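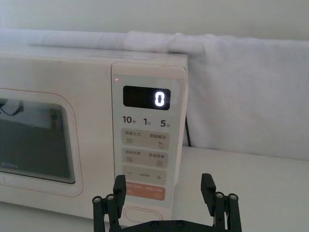
Lunch at my desk, one year in

Posted in Food, Work | 5 comments

Last January I stopped buying lunch. I had been spending 8 dollars a day on a sandwich I didn't like much, from the counter downstairs, and one Sunday I added up what that came to over a year. It was close to 2000 dollars. I could have bought a decent used scooter with that. I didn't buy a scooter, but I did start cooking.

The first month went badly. I made one huge pot of lentil soup and ate it four days running, and by Thursday I was back downstairs buying the sandwich. Manon Hiebert, who sits across from me, had been bringing her lunch for years and told me to cook two things and alternate them. I have done that ever since. Soup and rice, or chili and pasta. When I get tired of one I drop it for a few weeks.

Some notes on what works.

Rice reheats fine if you put a spoonful of water on it and cover it loosely. Cooled rice should go in the fridge soon after cooking. I used to leave the pot on the stove all evening and I don't do that now.

Pasta should be cooked a minute short. It keeps soaking up sauce overnight, so I also make the sauce thinner than I would for dinner.

Potatoes in soup are fine for two days. After that I don't enjoy them. Frozen soup with potatoes in it is worse, and I have stopped making it.

Fish stays home. We had a long email thread at work about fish, and I was on the wrong side of it.

Thick things heat unevenly. I spread chili up the sides of the bowl and leave a dip in the middle, and run it at medium power for longer. Two minutes, stir, another minute. It takes patience when there is a line behind you. If you go at 11:45 there is no line.

Containers: I bought a set of cheap plastic ones and they all turned orange from tomato sauce by March. I have four glass ones now, with snap lids. They are heavy in a backpack. One lid has a crack at the corner and I use that one for dry things. My backpack smelled of cumin for most of April because of that lid.

I also keep a drawer at work with salt, hot sauce, crackers and a real fork. The fork disappeared twice. Thanakorn Luangrath from the second floor keeps his in his coat pocket, and I have thought about doing the same.

The recipe I make most is a chickpea and tomato thing I got from Encarnación Palacios, my neighbor. One onion, cooked slowly in more oil than you want to use. Garlic, a can of tomatoes, two cans of chickpeas, a spoon of smoked paprika, and a handful of spinach at the end. Simmer it for half an hour. It makes 5 lunches if you have bread with it and 4 if you don't. She adds a boiled egg on top. I tried that and the egg does not like being reheated, so pack it separately.

I still buy lunch now and then, mostly when someone is leaving or has a birthday. The sandwich downstairs costs more than it used to. I had one last week and the bread was better than I remembered.

Next month I want to try making dumplings in bulk. If anyone has a filling that freezes well without cabbage, leave it in the comments.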